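To: Diltwood Brick Swap list
Subject: Re: Sorting the Carnegie donation, and the hollow stud question
Date: Jan 23, 2019

> We now have all the tubs from the Carnegie attic in the back hall at
> Diltwood. I'd like to propose sorting by color, since it looks good on
> the shelf and the kids can find what they want. Also, there are a lot
> of two-by-fours with open studs mixed in. Are these knockoffs? Should
> they go in the free bin? And does anybody have a trick for getting
> plates apart? I have broken a fingernail and a butter knife.

Taking these in reverse order of how much trouble they will get me into.

Plates apart. Retire the butter knife, or what's left of it. A knife goes in at the corner, the corner gets a white bite mark, and from then on that plate lives at the bottom of every tub because no child will touch it. Use the flat separator. There were 3 in the drawer under the Rustent catalogs in November and I would like to believe there are still 3. If two plates of the same size are stacked dead flush, put a brick on top of the pair and another on the bottom, and rock the two bricks away from each other. You are giving yourself handles. If it still won't go, leave it in the fridge overnight and try again before breakfast. I can't defend this scientifically but it has worked for me more often than swearing has.

If the plates are crossed you're in luck and don't need any of that. Get hold of an arm and peel it up from its far end. Don't twist. I know everybody twists.

Open studs. Please, please do not put these in the free bin. An open stud means there's a hole in the top of the stud, and that's all it means. Some makers did it on everything, some only on certain parts, and the old Allell sets had it all through the line as far as I can tell from my own boxes, which go back further than my patience does. The way to find out whether a piece is any good is to press it onto a piece you trust and turn the whole thing over. If it falls off, free bin. If it hangs on, it's a brick, and I don't care who its parents were. I tested 46 of the open ones last night in front of the television and 39 held. I've paid full price for worse.

One caution: the open ones collect grit. Whatever was on the floor of that attic is now packed into the studs, and a piece with a plug of attic in it won't take a bar or a small pin. Warm water, a drop of dish soap, an old toothbrush, and then dry them studs down on a towel so the water doesn't sit in the cups. Not the dishwasher. Those of you who were here for the dishwasher will remember the dishwasher.

Sorting by color. I know I've lost this vote before and I'm prepared to lose it again, but here goes. A tub of green is very handsome. Now find me a two-by-four plate in it. You can't, because everything in there is green, including the thing you want and the thing lying on top of it. Sort by shape first and the colors will jump out at you by themselves. The big rectangles go in one tub, the long skinny ones in another, and anything with a hinge goes in a third with a lid on, since hinges breed. If we must have color on the shelf for the look of it, we could do the front row in color and let the rest of us work out of the back.

It would take up to 20 tubs, going by the size of the pile. We have the tubs. What we lack is lids, and I'm not going to reopen that.

I'll be in the back hall after supper most of this week and can show the peeling trick to anyone who wants it. Bring your own fingernails.

The Diltwood list minder

P.S. Practice pieces for the peeling trick should be plates in two colors that don't look anything alike, so you can tell at a glance which one you've got hold of. Lime green and orange do very well. Cross four two-by-fours, green for two of the arms and orange for the other two, so they all meet in the middle like a pinwheel, and take it down one arm at a time. They can be the open-stud kind, which come apart exactly like the others, so that's one more use for the pieces we were about to give away.
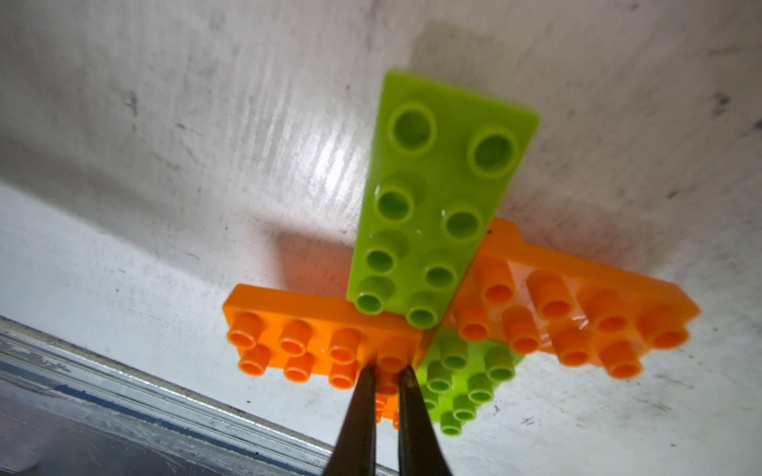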